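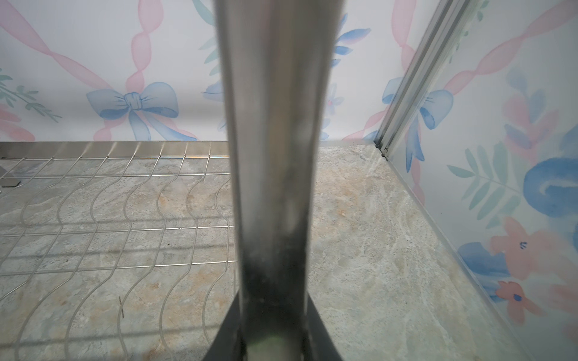 Wrist camera view: finger, wire shelf of the rack, wallpapered wall behind.

2024-01-21 – Rack task, wrist view vs. fixed view

Question for this round: does the bimanual policy need the wrist cameras for the lower tier, or is the fixed camera enough? Same demos for both, 616 episodes after dropping the ones with bad sync. Trained two policies on the Tritow node, identical settings except that the second gets zeros in place of the wrist streams. Ran 200 trials with each.

The wavy wires are the hard part. A bowl edge has to go down between two of them, and from the fixed camera the gap is a few pixels wide. Depth from Astari is no use on the bare steel – holes all over the rack, same as in December. Left it off for both policies.

The floral walls stay in. With the plain backdrop we were getting segmentation masks that looked better than they should.

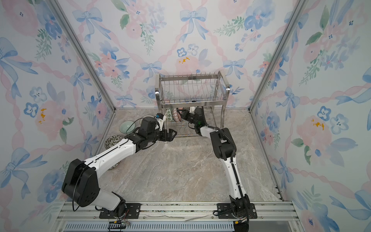

Fixed camera, both arms at the rack. Right gripper at the dark-rimmed bowl in the lower tier.

Results so far. With wrist cameras: most misses are at the grasp, very few at the slot. Without: the grasp is nearly the same, but the bowl comes down on top of a wire and the arm keeps pushing until the force limit trips. Roughly 8 mm of lateral error at release, enough to miss the slot. Bowls are worse than plates in both cases.

Left arm also hesitates when the right one is between the fixed camera and the rack. Action chunks get shorter and it hunts back and forth. Not seen with the wrist streams on.

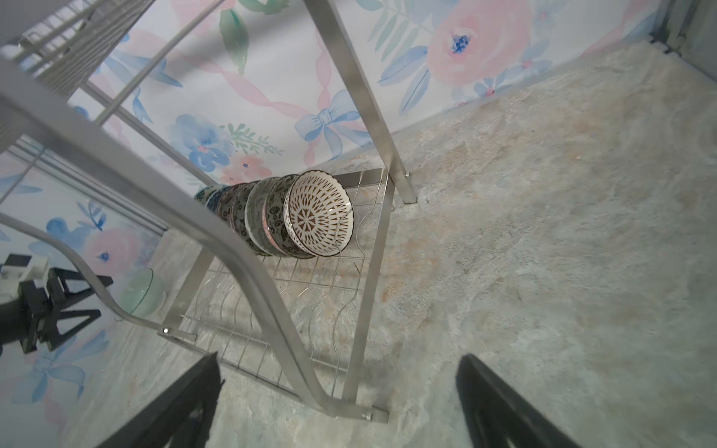
Page last changed: 2 days after first entry

Added: tried the Mudaliar crop on the wrist images, bottom half only. No gain. It throws away the upright and the rear crossbar, and I think the policy uses those to line up. Reverted.

To do
– recalibrate the left wrist camera before the next batch
– rerun the no-wrist policy with the Wikon force limit lowered
– split the misses by row position, near end vs. far end of the shelf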